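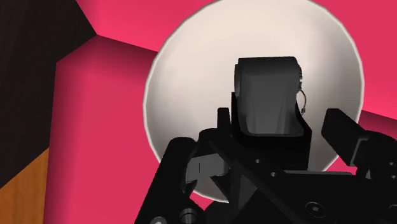

**Can machines do the washing-up yet? Notes for December**

I am regularly asked, by relatives and by colleagues at Widordale, when a machine will be able to run an ordinary kitchen. My position has not changed greatly since the spring. Certain chores are now within reach under controlled conditions, and most of the chores that people would gladly give up are still some way off.

My own work concerns crockery. A plate or a shallow bowl is a demanding object for a two-fingered gripper. It is wide, it has a thin rim, and a pale, smooth surface offers very little for the software to fix upon at close range. The fingers must meet the rim at a suitable angle, close without tilting the piece, and then carry it past whatever else is standing nearby. A person does this while talking about something else.

We practise in simulation before anything is attempted on the bench. During the last round, 863 simulated attempts were made with round tableware. Of the first 800, which used a fixed starting position, the greater part ended with the piece lifted and set down within the permitted area. The remaining attempts began from positions chosen at random, and the results were noticeably poorer. Benedita Amaral has gone through 126 of the failures by hand and finds that most of them occurred in the final moments of the approach – the gripper arrived slightly too low and pushed the piece away.

The results on the bench are more modest. Lobo, our older arm, completed 17 transfers from table to rack before a saucer was broken and the session was closed for the afternoon. The newer arm, supplied through Starkix, is steadier but slower, and it has not yet been tried with anything wet.

Adelino Pacheco, who spent many years on the packing floor at Hikthorpe, takes a stricter view than mine. He holds that a chore is done only when the person responsible for it may leave the room. By that standard very little of our work would qualify, and I have adopted his definition in my own reports. Sorting identical parts into trays comes close to meeting it. Clearing a table after supper does not.

Readers considering a purchase for the home would be well advised to wait. A dishwasher remains the most capable kitchen robot available, although it must still be loaded by hand.

The next round will use deeper bowls and a narrower rack. I shall report the figures when Benedita has checked them.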